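A thread about toy food, which I did not expect to have views on.

1/ I have spent most of January sorting, buying and laying out play kitchen things, and I would like to be compensated in the form of your attention.

2/ It started with a box marked KITCHEN MISC from Girham, the toy library two streets over, which was clearing its shelves. The inventory said 278 items. It was typed by an optimist.

3/ Rafail Vrettos took one look in the box and said "there's a lot of aubergine in here". He was right. There is a level of aubergine at which a child stops playing shop and starts running a wholesaler.

4/ So, principles. The first is that toy food should be recognisable from across a room by someone who is three and furious. Banana: yes. Strawberry: yes. Beige lozenge that might be a potato, a bread roll or a small loaf of soap: no.

5/ The second is that a plate has to be bigger than you think. Children do not plate up. They pile. A saucer is no use to a person serving banana with ketchup.

6/ The third is pale crockery. I used to like the loud primary sets, then I tried to find a red tomato on a red plate with a four-year-old shouting at me about it. Lavender-grey, please. Very grown-up. Looks like a restaurant that charges for bread.

7/ Anyway, the shortlist, on the white table:

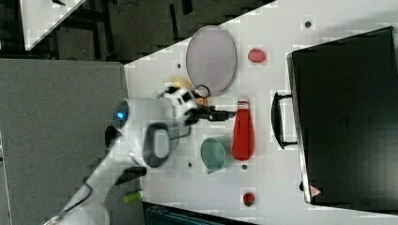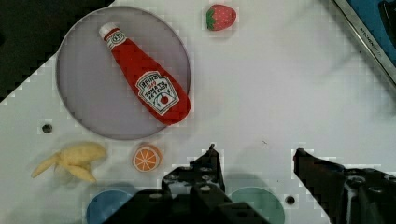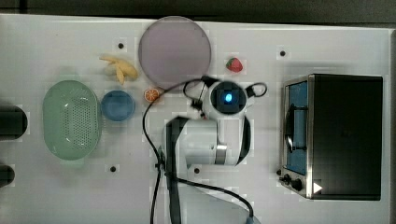
8/ My feelings about the ketchup are complicated. Every set I have ever owned had one and it is always the first thing anyone grabs. Put out a full dinner service and they will walk past the lot to squeeze a bottle with nothing in it over somebody's shoe.

9/ It also goes on everything. I have been served ketchup on orange. I have been served ketchup on ketchup. I said "delicious" both times, like a coward.

10/ The banana with the peel that opens is the best idea anyone in the toy trade has had, and I will argue with you in the replies. Peeling is an activity. You can peel a banana forty times in a morning. A solid banana is a telephone.

11/ (It will also be a telephone. They are all telephones. I once took a very long call on a leek.)

12/ Orange slices, on the other hand, vanish. We had a whole orange's worth at Cestel, where I used to run the Thursd— sorry, the toddler mornings, and by the end of term we had one slice and a radiator that smelled of felt.

13/ A colander is worth its space. I was against it. Then I watched a child drain a bowl of absolutely nothing with more care than I have ever given to actual pasta.

14/ Toaster oven over full cooker, if you are short of room. A full play cooker is a piece of furniture and you will be moving it for the rest of your life. I moved one up the stairs at Murkberg and my back still brings it up.

15/ Someone always asks about knobs. Yes, knobs. Knobs above all. Leave out the food if you must, but a child with a knob is cooking, and a child without one is just standing next to a box.

16/ What didn't make it: the aubergines (see above), a fried egg with a bite out of it that I suspect was not part of the design, and a fish with eyelashes.

17/ I was talked into keeping one aubergine. Rafail has put it on the windowsill and I am told it has a name. I'm not asking.

18/ Several of you want to know about washing. Fabric food goes in a pillowcase, cool wash, then dries on a rack for what feels like a fortnight. Hard plastic gets a bowl of soapy water and an old toothbrush. Check the label first if yours still has one. Mine mostly have a bit of thread where a label was.

19/ And storage: shallow trays. With a deep box, everything anybody wants is at the bottom, and it comes out by being tipped over. Kuo do a decent stacking tray with a lip on it. I have bought too many and regret none of them.

20/ Next up is the tea set, and the question of whether a teapot needs a lid if the lid is only ever going to be a hat. Replies are open. Please don't send me aubergines.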